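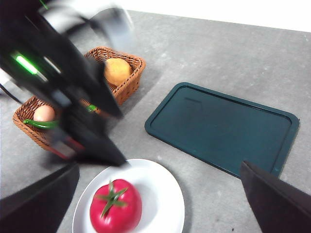
Gray speckled countertop beside a white wall.

Can a party branch suspend a member before a complaint has been heard?

Posted in: Political Parties and Membership
Asked by Jytte Vigfúsdóttir

I am the secretary of a local branch of a political party, with 214 members on the roll. In May, the branch chair received a written complaint concerning remarks that one of our members is said to have made in the branch's online discussion group. The chair replied the same evening, informing the member that he was suspended from all meetings until further notice. No vote was taken, and the member was not shown the complaint.

Our branch rules state that the executive "may take such steps as are necessary for the good order of the branch." They do not mention suspension. The national rule book does mention it, but only in the section dealing with the national disciplinary panel.

I would be grateful for guidance on two points. First, does the chair have the authority to suspend a member without a decision of the executive? Second, is the member entitled to vote in our selection meeting, which will take place before the complaint is likely to be heard? I take no position on the complaint itself – my concern is that the branch should follow its own rules.

Hjaltadóttir

The answer depends on your national rule book, and you should read it alongside the branch rules before anything further is done. In most parties a branch is a subordinate body. It has the powers that the national rules give it and no others. A general clause on "good order" will usually allow a chair to ask a disruptive person to leave a particular meeting. It is a weak basis for an open-ended suspension, which removes rights that the member holds under the national rules.

On your first point, please check whether your rules give the chair any power to act between meetings of the executive. Where such a power exists, it normally has to be reported to the next meeting and confirmed there. If it does not exist, the letter sent by the chair may have no effect at all, and the executive should say so in writing to both the member and the person who complained.

On your second point, a member who has not been validly suspended keeps the right to vote. Excluding that person could expose the result of the selection to challenge, particularly where the margin is small. I would recommend that you write to the regional office now, enclose both sets of rules, and ask for a written ruling before the notice of the selection meeting goes out. Keep the complaint confidential in the meantime. The person who made it is also owed a fair process, including an acknowledgment and some indication of when it will be considered.

Brelar

Our branch had the same thing. The suspension was thrown out on appeal and the meeting had to be held again. Call the regional office.

Deminard

I agree with most of what Hjaltadóttir has written, with one correction. Some parties do permit a precautionary suspension at local level where the allegation is serious – threats or racial abuse, for instance. It is treated as a neutral measure and is not a finding of guilt. Where it is allowed, the rules generally require that the member be told the substance of the allegation and that the matter be passed to the national panel within a fixed period. In my own party that period is 25 days, but yours may differ.

You should also preserve the messages from the discussion group in their original form, with dates and times shown. Administrators sometimes delete the material with good intentions, and the panel is then left with conflicting accounts. As secretary, you would be well advised to record in the minutes only that a complaint has been received and referred. Names should be left out until the panel has reached its decision.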